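Right, I've finally got a cup of tea and a free evening, so let me tell you about the Selcombe dig, because the trench everyone wrote off in the first week has turned out to be the best thing on the hill!

Quick background for new followers. Selcombe is a low chalk spur above a river crossing. There's a bank and ditch round the top which has been on the maps for ages, usually marked as a cattle enclosure, medieval or later. It had never been dug properly until this season.

We opened 6 trenches. Five went across the bank or just inside it. The last one, Trench F, went outside the line altogether, over a faint dark stripe in the geophysics that I was fairly sure was an old field drain. I said so, loudly, in the pub. I will be hearing about this until I retire.

It's a second ditch. A great big V-shaped second ditch, cut clean into the chalk, with a slot along the very bottom the width of a shovel. Lovely crisp edges on it too.

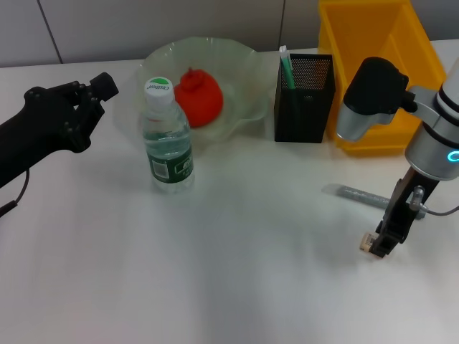
Felicja Bielecka: Is the slot for a palisade though? Or is it just where they cleaned the silt out every winter? We had one at Peleck that looked exactly the same and we argued over it for two seasons.

Fair question, and I went back and forth on it all week! What swings it for me is that there are no post impressions in the base, no packing stones, and the sides of the slot are worn smooth. So I'm leaning your way, Felicja: cleaning slot. Ryszard Wróbel is still holding out for posts and has asked for another two metres of it to be opened. He may get them if the weather's kind.

Now the dating, which is the bit I've been dying to talk about. The lowest fill had a dump of pottery in it, all from the one spot, as if somebody had emptied a basket over the side. Coarse stuff, flint-tempered, with fingertip marks pressed along the rims. You can put your own finger in them. I've been doing this job a long time and I still go a bit quiet when that happens.

Pots like that are late Bronze Age or the very start of the Iron Age. Cattle enclosure my foot.

We counted and bagged 201 sherds from that one dump, and a good few of them join. Halina has already got most of a profile back together, rim to shoulder, and thinks there are at least 3 vessels in there. One of them has a patch of burnt food stuck to the inside, and I can't tell you how happy a patch of burnt food makes a person like me. Burnt food can be radiocarbon dated!

The samples are off to the lab. Results in December if the queue behaves itself. Until then everything I say about dates comes from the shapes of the pots, so please keep a pinch of salt handy.

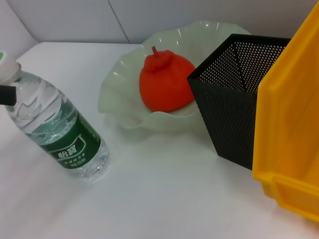 Lợi Chu
Site director, Selcombe Hillfort Project
5 August 2019

Carrying on, as several of you have asked about the bank itself.

The inner bank was built in two goes. The first was a simple heap of chalk and turf, with the turves laid upside down, grass to grass, and you can still see the thin dark lines in the section. Then at some point it was cut back and given a proper stone face at the front. The stone isn't from the spur. The nearest outcrop I know of is down by the river, so every block was carried up that slope. I get out of breath carrying a bucket and a clipboard.

What I don't know yet is how the second ditch fits in. Was it dug with the first bank, or the second? Or was it there before either of them? There's a layer of stone chips in the upper fill of the ditch which could be waste from dressing the facing blocks. If that's right, the ditch was already half full when the wall went up, and the outer line is the older one. That would turn the whole plan of the place inside out, and I love it.

Damian Kaczorowski pointed out that chips could just as easily have tumbled down later when the wall was falling apart. Annoyingly good point. He's going through the bags now to see whether the edges are fresh or weathered. If they're fresh, I'm buying the drinks, and if they're weathered I suppose I'm buying them anyway.

A few quick answers from the replies:

No, there's no gold. There's one bronze pin, bent, no head, and it's gorgeous.

No bones from people so far. Plenty of cattle and sheep, and one very large pig's jaw.

Yes, the trenches will be backfilled. The finds go to the Kubiak store for washing and marking, then on to the museum. I'd like to see a small display in the village as well, so do badger me about that.

The full finds register is now up to 2,299 entries, and the environmental samples haven't even been sieved. If anyone has ever wanted to spend a wet afternoon picking charred grain out of a tray with tweezers, my inbox is open. It's much better than it sounds!

Next up is the gap on the east side, which might be the entrance or might be where a farmer wanted to get a cart through. I've been told I'm not allowed to guess this time. (Entrance.)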